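Breltetti to Close Garkow Furniture Store, Shift Bedroom Line to Ticona

Tuesday, December 8, 2020

Furniture retailer Breltetti will close its store in downtown Garkow at the end of the month and move its bedroom line to a larger building in Ticona, the company said.

The Garkow store has sold beds, dressers and wall art for 11 years. Its last day of business will be the Wednesday before New Year's Day. The Ticona store is expected to open in the spring.
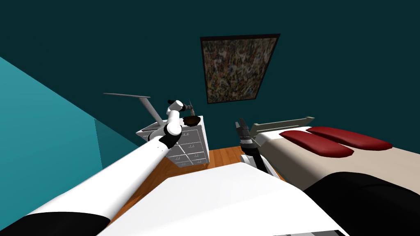
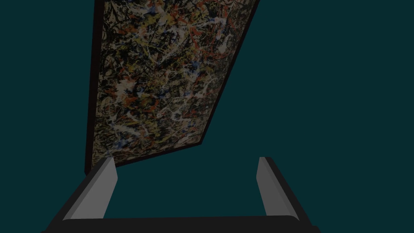
Corey Tautahi, who manages both locations for the company, said the lease in Garkow ran out this fall and the two sides could not agree on a new one. The landlord, Stelletetti Properties, wanted a longer term than Breltetti was ready to sign.

"They wanted us to commit for a long stretch and we weren't in a place to do that this year," Tautahi said. "It was a polite conversation. We just ended up at different numbers."

Stelletetti Properties said in a short statement that it had offered Breltetti reduced rent through the summer and was sorry to lose a long-term tenant. The company said it is talking with other businesses about the space but did not name any of them.

The building, on the corner of Mill and Second streets, was a shoe store before Breltetti moved in. It has two sales floors and a basement that the company used for storage. Tautahi said the basement was one of the reasons for the move. It took on water twice in the past year, and stock had to be carried up a narrow back stairway each time.

Sales in Garkow fell sharply in the spring, when the store was closed to walk-in customers. They picked up again over the summer as people working from home bought desks, shelves and small dressers. Tautahi said demand for bedroom furniture has stayed strong into the winter, but shipments have been slow and some customers have waited months for an order.

"We can sell a chest of drawers the day it comes in," he said. "Getting it to come in is the hard part."

The Ticona building is a former garden center on Route 4. It has parking in front and a loading dock in the rear, neither of which the downtown store has. Deliveries in Garkow are now unloaded from the street, and drivers have to be gone by mid-morning under the city's parking rules.

Breltetti has applied to the town of Ticona for permission to put up a new sign and widen the driveway. The planning board is due to take up the request in January. A neighbor has written to the board asking that the sign not be lit overnight, and Tautahi said the company has no objection to that.

Four of the seven people who work at the Garkow store have said they will transfer to Ticona. The other three will be paid through the end of January. One of them is retiring. The company said it will hire for the new location once it has an opening date.

Bus service between the two towns is limited, with the last bus leaving Ticona before the new store's planned closing time. Tautahi said the company is looking at an earlier shift for workers who do not drive.

The closing leaves another large space to fill on a block that has already lost a travel agency and a sandwich shop since April. Garkow's downtown business association said it plans to meet with property owners after the holidays to talk about short-term leases, which it has been pushing for since the summer. Under the plan, a tenant could rent a storefront for as little as 3 months.

The city has set aside a grant of up to $900 per business toward the cost of moving into an empty downtown storefront. Applications are being taken at City Hall through the end of February, by mail or in the drop box at the side entrance. The money can be used for paint, signs and utility deposits but not for rent.

Parking has also come up. The downtown meters have been free since the spring, and several shop owners have asked the city to leave them that way through next year. The city council has not scheduled a vote.

A closing sale at the Garkow store is under way. Floor models are marked down, and all sales from the floor are final. Customers must arrange their own pickup for floor models -- the store's delivery van is booked through the end of the month with earlier orders.

Orders already placed will be filled from the company's warehouse and will not be affected by the closing, Tautahi said. Customers with a balance due can pay by phone or at the register. Gift cards will be accepted in Garkow until the last day and in Ticona after that. Anyone with a repair claim should call the store before it closes so that the paperwork can be sent ahead.

The number of customers allowed inside at one time is limited, and masks are required. The store is open from 10 a.m. to 6 p.m. Tuesday through Saturday and will be closed Christmas Eve and Christmas Day.

Breltetti's phone number will stay the same after the move.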